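Every few months someone asks me whether a machine can clear a kitchen table yet. I spent most of June on that question in simulation, so I'll put my notes in one thread.

Background: I work on test design at Fondico. We write household tasks for robot policies, run them in simulation, and score them. We don't train the policies. We get them from other people and report what they do.

The current set is called Zinia. Three task families: pick one item out of clutter, put it where it belongs, and clear a surface completely. 1,081 scored runs so far, all simulated.

Picking is the family people assume is finished. Put a small rigid object in front of a two-finger gripper, leave some space on either side, and you have the easy end of the scale. A black toy traffic light on a wood table is a fair sample of it.
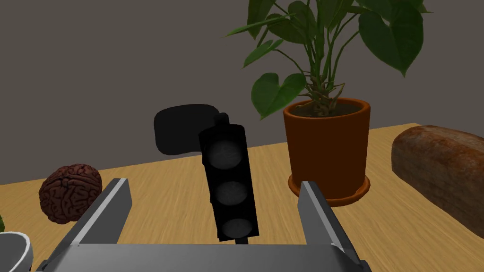
Why is picking up one object still used as a test if it's the easy case?
It gives you a baseline. A policy that can't lift a rigid item with clear space on both sides will fail every longer task, and you want to learn that before spending compute on the long ones.

The trouble starts with what stands next to the target. Leaves are bad. A potted plant has a rigid part and a part that moves when you brush it, and most policies plan as if all of it were one or the other.

Bread is worse than it looks. Our loaf is a rigid mesh. A real one compresses, sheds crumbs and can tear. A simulated success on bread tells you the arm reached the right place and closed. I wouldn't read anything else into it.

Niamh Duggan runs scoring and has a rule I've come to agree with: no credit for a lift if anything else on the table ends up on the floor. Adding that rule moved more results than any change of policy this month.

Second family, putting away. This needs knowledge of where things go, and households disagree about that. Lorcan Dunne wrote the placement list and we argued over the bowl for most of a Friday. Cabinet, counter or sink are all defensible. We accept three locations now.

Third family, clearing a surface. Two arms, one long table, a counter across the floor to move things to. Produce, a bowl, a plant, a loaf, something small and round halfway down. 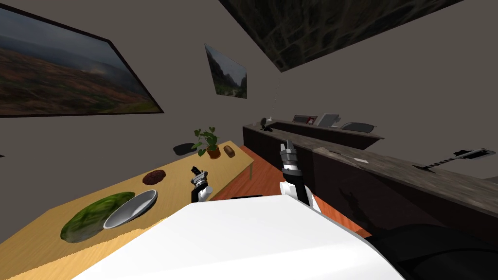
How long does a robot take to clear a table compared with a person?
Much longer in our runs. A person carries several things per trip and stacks as they go. The policies we test move one item per trip and pause before each grasp, so travel and waiting take up most of the time.

Reach is the part I underestimated. The far end of a long table can't be worked from the near end, so the base has to move, and each base move adds error to the next grasp. Of the 9 policies tested, 8 lost more points to base positioning than to gripping.

Bowls deserve a mention too. A thin rim is easy to pinch when the bowl sits level. Tip it and the approach angle changes, and several policies keep trying the angle that worked last time.

Someone will ask about shop floors. Úna Tully does that side for us. Her summary: fixed station, known parts, fixed lighting, the answer is often yes. Mixed bins and reused packaging look a lot like my kitchen table.

So, can they do the chores? Single items, in simulation, with room to work: mostly. A whole table without knocking something over: not reliably, in anything I've scored.

Next up is cloth. Dish towels first, then a fitted sheet if the physics holds. I'll post the scoring rules before the results this time.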